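Home Textiles and Clothing Care
Session 2 handout: Sorting, Smoothing and Folding Small Garments
Wukcombe Adult Learning, Stevens Building
Tutor: Dela Essien

Welcome back, everybody, and thank you for bringing in such a generous heap of clothes last time (the table in the Stevens Building has never looked so cheerful!). These notes cover what we talked through before the break and what I'd like you to try at home, and I've added a few bits that I ran out of time for, as I generally do.

Where to work

You don't need an ironing board or a special table. A sofa seat, a bed or a padded bench will all do nicely, and upholstery with a little texture to it keeps a slippery sports fabric from sliding off while you find the corners. Clear the surface first and brush off any crumbs or lint. If your sofa is dark, spread a pale towel over it so that you can see dark socks and stray threads.

Finding your way into a bunched garment

When a piece comes out of the basket in a lump, please resist the urge to shake it straight away. Look for the elastic first. A gathered edge is puckered and springy and tells you where the waist or cuff is, and from there you can follow a side seam down to a hem. Hems on knitted sportswear often have two rows of topstitching running side by side, and you can feel them with a fingertip even when the fabric is folded over on itself. Little sewn-in labels are another good clue, though they turn up in all sorts of places, so don't assume that a label means center back.

Smoothing

Lay the garment down and work from the elastic toward the hem with the flat of your hand. Let the gathers stay gathered! Roos Timmermans asked whether she should stretch the waistband out while folding, and my answer is no, just let it sit at its natural width and fold the looser fabric to match.

Pieces with a contrast band

Red and white together deserve a moment's thought, both in the wash and in the fold. Wash new reds apart from whites for the first few rounds, and follow the care label for anything that has both. When you fold, try to bring the fold line along the edge of the band or well clear of it, so the crease doesn't wander across the white at an angle. Check the stitching where the band ends, too. Colored thread on white shows every loose loop, and it's much easier to fasten one down now than after another wash.

Keep similar pieces near each other while you work, but fold one at a time. I know it's tempting to have three on the go.

For next time

Fold one garment with elastic and one without, and jot down which gave you more trouble. The Clevcombe group will be joining us in room 246, so do bring a cushion if you find those chairs hard. Further reading is on page 368 of the course binder, under "Knits and Stretch Fabrics."
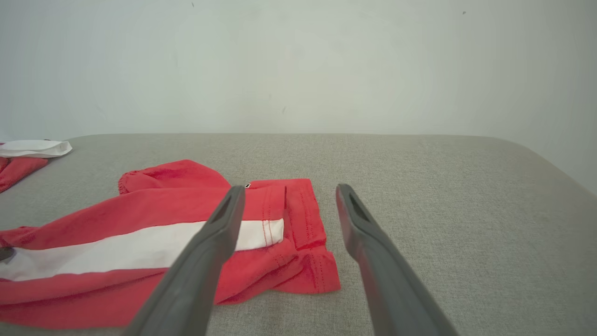
Fig. 1. Coral-red garment with a white band, bunched and folded over on itself. Note the gathered elastic and the double topstitching at the hems.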